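Notebook, garment folding by demonstration
Nov 27, 2020
Present: me (Mared), Tudur, Ayten for the first half

Carrying on with the shirt task on the bed. Target from the last planning meeting was 2000 usable demonstrations before we train again. We had 1505 in the store when we started this morning, after Ayten went through the old ones and threw out everything recorded with the wrong finger calibration. She used the Honska export to do it, so the rejected ones are still on the second drive if anyone wants them.

Checks before starting:
Both handles charged. Clocks synced to the Bidano box, offset fine on both. Open and close each handle fully before the first take so the width reading gets its two end points. Tudur skipped this on his first take and the width came out flat at zero, take deleted.

Procedure is the same as written up in April, with one change. Each take now starts from a crumpled cloth and ends when the operator lets go of the last fold and lifts clear. We used to start some of them from a flat shirt to save time, but Morfudd's plots showed the policy was poor at the first thing it has to do, find an edge and pull it out. So every take gets the messy start, even though it makes them longer. 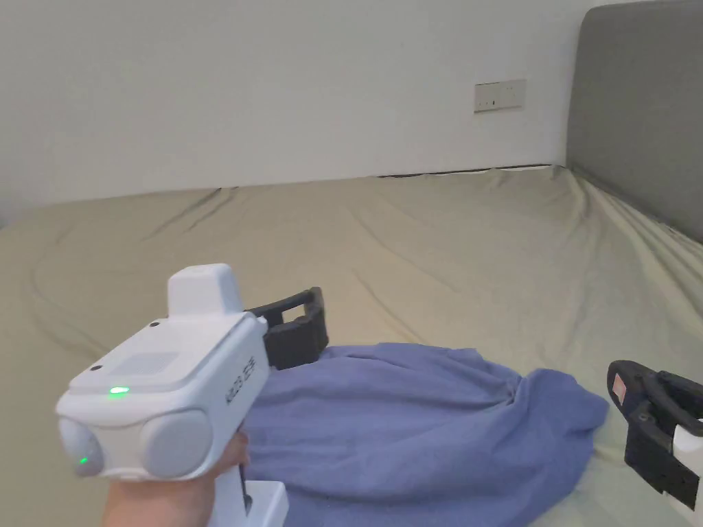
Grip notes. Keep the wrist loose and let the handle do the closing. If you squeeze hard the body rolls a few degrees as the fingers come together, and the replay shows that roll as real motion. Tudur has it worse than me, I think because he holds the handle lower down. Tried moving his grip up and the roll got smaller. Need a proper look at the pose traces before saying more.

Speed. Rhodri asked us to slow down after he replayed the last batch and the arm hit its joint speed limit in the middle of the flip. We're now counting under our breath on the big moves. Feels silly, works all right. Short moves at normal speed are no problem.

Pauses. Please don't stop in mid-air to think. If you lose track of which fold comes next, put the cloth down, end the take and mark it as failed. A long hover in the data teaches a long hover. Had to mark 11 takes for this and most of them were mine.

Changed the order of the folds as well. Old order was sleeves, then sides, then bottom up. Sleeves first kept coming undone when the sides went over. Now it's one side together with its sleeve, then the other, then bottom up. Rhodri is fine with it as long as the new takes go in under their own tag. Tag is Morgan, all lower case in the session file. Don't mix them with the old ones.

Ayten left at lunch to sort out the Buneo order (spare finger pads, the bolts for them, one more cable). Tudur and I kept going, swapping after every eight takes. After that many in a row the folds get sloppy and you start cutting the lift short.

Pinching is the part that needs most care. A single layer near the hem is what we want. Come in low with the fingers nearly parallel to the sheet, close, then lift a little before pulling. If you come straight down you get the sheet too, and it tents up with the shirt. Two layers is allowed on the last fold only.

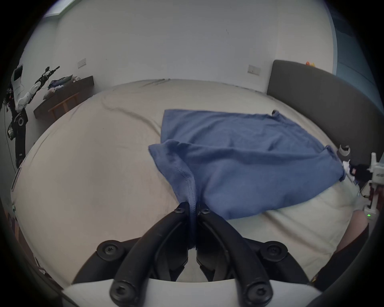

Sheet tension matters more than I expected. Once it gets slack the cloth drags it along and the folds end up crooked. We now pull it tight at every swap. A clip at each corner might do it, I'll ask Morfudd if she has any left from the table setup.

Tracking dropped out a few times on wide reaches toward the wall. My guess is there's too little texture for it over there — plain wall, plain sheet. It came back by itself within a second or so, but a jump in the pose makes the take useless, so those are marked failed too. Tudur wants to tape a printed pattern on the wall. I'd rather test that on a handful of takes first, in case the policy learns to lean on it.

To do:
Mared: plot roll against finger width, both operators, high grip and low grip.
Tudur: print the pattern, A3, matte paper.
Ayten: send Rhodri the list of rejected takes.
Rhodri: replay five of the new ones at full speed and tell us if the flip is still too fast.

Upload to the Bidano box was still running when I wrote this. New total to be filled in by whoever is in first.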